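Pre-purchase walkthrough, two-arm bench cell, sample prep room. January. Started 7:40 am, done before lunch. Going through this so the budget request for the second cell isnt based on the vendor sheet alone. Form is the old Kunham one with our comments typed in under each line.

Marks: OK / FIX (before we buy) / ASK (vendor) / BUDGET (add a line)

## 1. Table and footprint

- [x] Table level, no rocking. OK
- [x] Arms mounted on opposite sides, facing. OK
- [ ] Floor space for second cell taped out. FIX. Tape is down for the table only, not for the door swing on the cabinet. Redo.
- [x] Walkway 78 cm clear on the operator side. OK, just. Don't let anyone put a cart there.
- [ ] Black table top on the new one? ASK. Ilon quotes gray as standard, black is extra. Clear plastic and black is hard on tired eyes, so price both.

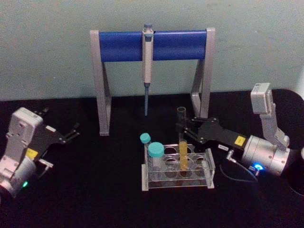
Reach is what we are really paying for, and the quote has two arm lengths in it. Long arm is more money per side and Calado keeps pushing it. I don't see the case yet. With everything set up between the arms like this, right gripper can be at the tube with the yellow liquid at the rack while the left one has its fingers open over by the stand, and both arms still come in from their own edge of the table. Short arm unless somebody shows me a task that needs the far corners. If we later add a centrifuge on the side, that changes, but centrifuge isn't in this year's plan at all.

## 2. Power, stop, lights

- [x] E-stop reachable from the operator chair. OK
- [x] E-stop reachable from the door side. OK
- [ ] Second E-stop quoted for new cell. BUDGET. Quote shows 1. We need 2. Ilon lists them as an accessory, ask if they come off a bundle price.
- [x] Both stops tested, both arms held position. OK
- [ ] Status light color chart posted. FIX. Chart is in the binder, binder is in the office. Print it, laminate it, put it on the wall. The new cell must use the same color meanings, write that into the order.
- [ ] Battery backup. ASK. Arms don't need it, the controller does. Lurine says their small unit is enough, wants our load numbers first.

## 3. Grippers

- [x] Fingers tight, screws checked by hand. OK
- [x] No play at wrist, either side. OK
- [ ] Spare finger set on shelf. BUDGET. None. Ilon price is $279 a set. Two sets, one per cell. Do not let this get cut again, last year we waited weeks for a part that fits in an envelope.
- [ ] Finger pads, soft vs hard. ASK. Soft hold glass better but wear quicker. Want wear numbers from Calado in writing before picking.
- [x] Yellow labels on both grippers still stuck on. OK
- [ ] Labels match asset list. FIX. List has the old codes on it. Update the list, not the labels.

## 4. Cables

- [x] No cable pinched at full reach. OK
- [ ] Wrist cable slack. FIX. Loop is fine when arm is parked, I want it clipped before we go any faster than current speed. Clips are pennies, just order a bag.
- [ ] Spare camera cable. BUDGET. One per arm. They are not standard length, so measure before ordering!! Ilon has no return on cut cable.

## 5. Fixtures and labware

Cheap stuff, but it's where the last plan fell over. We bought the arms and had nothing for them to pick from.

- [x] Tube rack, clear acrylic. OK as is.
- [ ] Rack held to table. FIX. If it gets nudged the taught positions are off. Need locating pins or a shallow tray. Calado will machine a tray, quote requested.
- [ ] Second rack, same part. BUDGET. Same part number, no substitutes, even if purchasing finds one cheaper. Hole spacing is what matters.
- [ ] Caps. ASK. Do we want the arms uncapping at all in phase one? My vote is no. Person caps and uncaps, arms move tubes. Saves us the powered capper, biggest optional line on the whole quote.

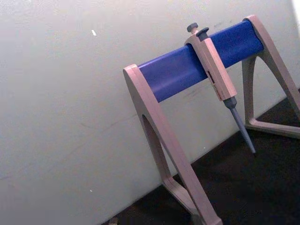
- [ ] Pipette stand, second unit. BUDGET. One for the new cell. Two-leg style with the round bar, it's the one we have grip positions for. The carousel type is cheaper this month and does us no good.
- [ ] Pipette calibration due date on the log. FIX. Log says see sticker. Write the date in the log.
- [ ] Electronic pipette upgrade. ASK. Calado says theirs can be triggered from the controller. Would be nice, needs a demo on our bench, not theirs. Leave out of this round, put in next year's wish list.
- [ ] Tip boxes and waste bin position. FIX. Not decided for the new layout. Has to be settled before the tray gets machined or we pay for the tray twice.

## 6. Cameras

- [x] Wrist cameras secure on brackets. OK
- [x] Lens wipe. OK, done today.
- [ ] Room lights. FIX. Bit dim along the wall. Try a light bar before anyone asks for better cameras. Light bar is a small line, cameras are not.
- [ ] Overhead camera for new cell. ASK. Included or not? Quote page one says yes and the parts list says nothing.

## 7. Handling check
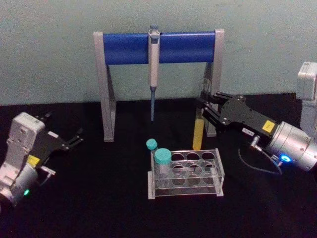 **Agustina Escobar**
Equipment planning and bench safety

Notes on handling, mine, please add yours under them.

- [x] Tube held upright in the right gripper, fingers above the liquid line. OK
- [x] Left arm free, out of the way of the right. OK
- [ ] Grip force setting written down. FIX. It's in the program but not on the sheet. If the controller dies we're guessing. Put it on the sheet.
- [ ] Spill tray under the work area. BUDGET. Don't want liquid getting to wrist connectors on a new machine under warranty. Ask Ilon if spills are even covered, I bet no.
- [ ] Glass vs plastic tubes for training runs. FIX. Plastic only till new people are signed off.
- [ ] Spill kit in the room. OK on kit, FIX on location. Move it to the door side, behind the bench is useless.

## 8. Money, what goes in the request

- Finger sets, 2 at $279
- Training day, Ilon on site, $758. Take it. The remote version is cheaper and it was a waste last time.
- Second E-stop, price to come
- Rack, pipette stand, tray, price to come from Calado
- Backup unit, price to come from Lurine
- Cable clips, spare camera cables, light bar, spill tray, put together as one line called small parts or purchasing will send it back as four forms

Not asking for: capper, long arms, electronic pipette, camera upgrade.

Service contract is still open. Kunham did the yearly check on the current cell and the report was fine, but they haven't said if two cells is double the price. Need thier answer before the request goes up. If no answer, put in last year's price twice and note it.

## 9. Open items, who chases

- Ilon: table color, E-stop bundle, overhead camera, spill coverage. Escobar
- Calado: pad wear, tray quote, demo date. Escobar
- Lurine: needs load numbers from us first. Facilities to measure
- Floor tape, wall chart, rack pins, spill kit move: bench team, before the recheck

Recheck only the FIX lines, no need to do the whole form again. Initial next to each one, last time we had check marks and no idea whose.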